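과일망은 버리는 포장재가 아니다

과일을 감싸는 흰색 발포 폴리에틸렌 망은 대부분의 가정에서 개봉 즉시 폐기된다. 필자는 이 관행이 비합리적이라고 본다. 완충재로서의 성능은 과일을 꺼낸 뒤에도 거의 그대로 남아 있고, 보관에 드는 비용은 정리 방식에 따라 크게 달라진다.

먼저 물성이다. 발포 망은 가볍고 신축성이 있으며 표면의 요철이 충격을 분산한다. 유리병, 도자기 잔, 프라이팬 사이에 끼우는 용도라면 새 완충재를 살 이유가 없다. 작년 11월 이사 때 필자는 모아 둔 망 22개로 그릇과 컵을 포장했고, 파손은 없었다. 표본이 한 번뿐이므로 일반화할 생각은 없으나, 같은 조건에서 신문지를 썼을 때는 접시 두 장의 가장자리가 깨졌다.

반론도 있다. 같은 건물에 사는 우르지나 비저는 망이 부피만 차지하고 서랍을 어지럽힌다고 주장한다. 절반은 맞는 말이다. 망을 펼친 채로 쌓으면 공기를 보관하는 셈이 된다. 납작하게 눌러 한 방향으로 감으면 부피는 대략 6분의 1로 줄어든다. 고무줄은 권하지 않는다. 장기간 묶어 두면 눌린 자리가 복원되지 않는다. 입구가 넓은 비닐봉지에 느슨하게 넣는 편이 낫다.

분류 단계에서 생기는 문제도 지적해야 한다. 식탁에 물건을 한꺼번에 올려놓고 정리하면 망, 봉지, 물티슈, 용기가 섞이고, 망은 가장 가볍다는 이유로 마지막까지 남는다.

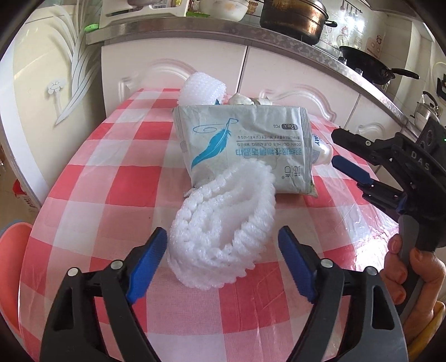 따라서 처리 순서를 뒤집는 것이 좋다. 망을 가장 먼저 감아 봉지에 넣고, 세정용품처럼 형태가 고정된 물건은 나중에 옮긴다. 의류용 세정 티슈는 조리대 근처에 두지 말고 세탁용품과 함께 보관해야 한다. 용도가 다른 물티슈와 혼동하기 쉽다.

폐기 기준도 필요하다. 과즙이 밴 망은 곰팡이의 원인이 되므로 세척하지 말고 버린다. 가닥이 두 군데 이상 끊어진 망도 보관 대상에서 제외한다. 보관 상한은 봉지 하나로 잡는다. 봉지가 차면 새로 들어오는 망은 지역의 배출 기준에 따라 내놓는다.

디팍 바즈파이는 이 정도의 규칙을 포장재 하나에 적용하는 것이 과하다고 했다. 필자의 계산은 다르다. 망 하나를 감는 데는 몇 초면 되고, 이사철에 완충재를 사러 나가는 데는 반나절이 든다.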